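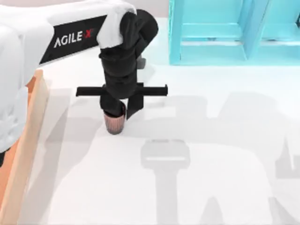
About the Equipment Planning Group at Lilalcombe

We help the school's labs and workshops decide which robots to buy, when to buy them, and how to pay for everything that comes along with them. Arms, grippers, tables, spare parts, training hours – we love this stuff, and we want every department to get good use out of it!

Sarahí Magaña started the group after the Villaseñor workshop asked for an arm and found that its budget had no line for installation. She now runs our planning calendar, which looks 5 years ahead and gets a full update each January.

Si-eun Shin handles simulation. Before a department puts in a request, she builds the task on screen and tries out arm placement, reach and table layout with the people who will be teaching on it (bring your odd ideas, she really enjoys those). Ghada Aoun gathers quotes and compares service plans, and Savvas Politis looks after loans between departments.

Requests over the small-purchase limit need two quotes and a floor plan. Drafts are very welcome – come by the Skandmont building any afternoon and we'll go through yours together.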